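The Planner Regrets

The planner regretted things in English, which had been Vlastimil Baláž's idea. He felt that error codes made people lazy. So when the arm declined to do something, a polite sentence came up on the screen, and Trinh Lâm had to read it.

"I regret that no path exists," it said.

"There is a path," said Trinh. "I can see it. I could get my whole head in there."

She had been on the Gulham contract since February. Gulham wanted software that could find its way about inside old desktop computers, on the grounds that there were a great many old desktop computers and not many people who wished to spend their lives inside them. Trinh had written the planner. Vlastimil had written the part that looked at the world and told the planner what was there. Each of them thought the other's half was the interesting one to blame.

"What does it believe is in the way?" asked Vlastimil, not turning round.

She brought up the collision map. According to the map, the inside of the case was a single solid lump, like a loaf.

"It's the cables," she said. "You've told it the cables are walls."

"I have told it the cables are there. It has drawn its own conclusions."

"It can't draw conclusions. I didn't give it any."

He came over at that and they both looked at the loaf. Vlastimil had a theory of cables. He had explained it to the people at Nultach over a long lunch and they had not rung back. A cable, he held, was a rumour. You could believe it at one end and doubt it in the middle, and the software ought to be allowed to do the same. He had built a setting for this, running from nought to 7, and had labelled it Trust. It was set at 7, where he had left it.

"Try 4," he said.

At 4 the loaf grew holes. The planner thought for a while and offered a route that went in over the drive cage, along the side and down, with a small flourish of the wrist that Trinh had certainly never asked for.

"I am fairly hopeful," it said.

"Did you write that one?"

"I was in a good mood," said Vlastimil.

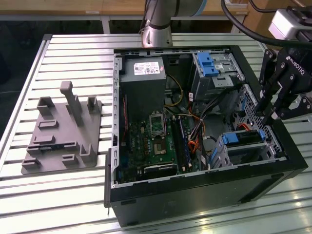
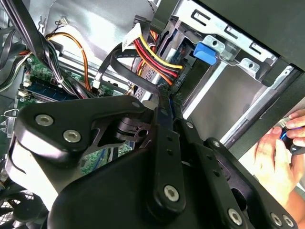
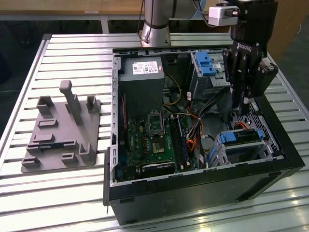
The gripper and the open tower, from three chapters of the planner's optimism.

They ran it at a tenth of full speed, which Trinh described in the log as caution. The log was supposed to be terse. Ševčík, who read the logs at Gulham and paid the invoices, had once sent back two pages of hers with the adjectives underlined.

"I am now considering the blue part," the planner announced.

"Why is it considering the blue part?"

"It's fond of edges," said Vlastimil. "Blue against grey, that's a lovely edge. You'd look at it too."

"I'd look at it and then get on."

"So will it. Give it a moment."

She gave it a moment. She gave it, in fact, long enough to eat a pear. The cursor blinked. Somewhere in the code, 3 of her functions were asking one of his whether it was sure, and his was replying with a number between nought and one, to nine decimal places, as if that were an answer.

"I regret," said the planner.

Trinh put down the core of the pear.

"I regret the delay," it said. "Proceeding."

Vlastimil patted the top of the monitor. She wished he wouldn't. He had done it on the Grerkow job as well, and that one had ended with a strongly worded letter and a new monitor.

"Put in the log that it proceeded," he said.

She typed: It proceeded. She looked at this, took out the full stop, put it back, and went to see whether there was another pear.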